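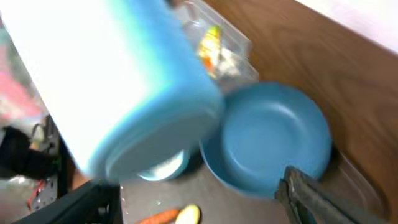
Blue bowl on the dark grey tabletop, clear plastic packaging behind.

Tableware: one tray per place

The canteen store at Letiter has moved to a fixed tray layout for the small lunch sitting. Until December each place was laid straight on the table, and pieces came back to the wrong shelf. Reda Kettani drew up the new layout and Afia Acheampong has entered it in the store list under Trays, sheet 4.

The tray goes with its long side running away from the diner. The large plate takes the upper half. The small bowl sits below it to the left, with the spoon to the right, handle towards the lower right corner. Anything served whole, such as a carrot, lies between the bowl and the spoon. Rice is served in the small bowl only – the large plate is left clear for the main dish.

Loose grains collect on the tray surface and under the flat rim of the plate. Trays should be wiped before stacking, as grit between them marks the finish. Clear storage containers are kept to the left of the tray and go back to the shelf without lids. 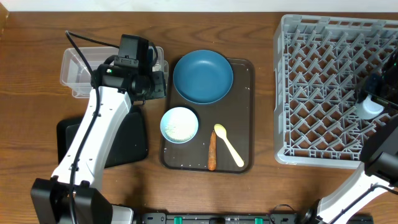 Replacements and returns

Chipped bowls go to Mostafa Cherkaoui at the hatch, who records the size and rim colour. The store list now runs to 2,234 pieces across all sites, and two sizes of blue bowl are on reorder from Filali. Spoons are not on reorder. Returns close at 3 pm – anything later is held over to the next delivery.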